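# Kitchen Assistant, Part Time (Staff Kitchen, Farnix)

Farnix is hiring a kitchen assistant for the staff kitchen on our second floor. The job is mostly dishes: loading and unloading the dishwasher, putting plates and glasses away, and keeping the counters clear.
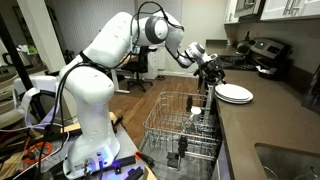 Shifts are 3 hours, early afternoon, with an occasional late shift when we host visitors. You would work alone most of the time and report to Benedikt Kaufmann, the office manager.

**What you will do**

- Scrape, rinse and load plates, glasses and cutlery
- Unload and stack clean plates, and return glasses to the cabinet
- Wipe down the countertop and sink
- Clean the dishwasher filter once a week
- Tell the office when detergent or rinse aid is running low
- Set out clean dishes before larger lunches, which can mean up to 200 plates

**What we ask for**

- Some experience in a kitchen, cafe or cafeteria. Home experience is fine if you are used to large loads.
- Able to stand for a full shift and lift a full tray of plates
- Careful with glassware
- Basic spoken English

Training takes two shifts and is paid. We supply aprons and gloves. Please wear closed shoes with a non-slip sole. Staff lunch is included on the days you work.

The position starts in February and runs for nine months, with a possible extension.

To apply, leave a short note with your work history and the hours you are free at the Farnix front desk, marked for Benedikt Kaufmann. Please include a phone number and one reference. A resume is welcome but not required.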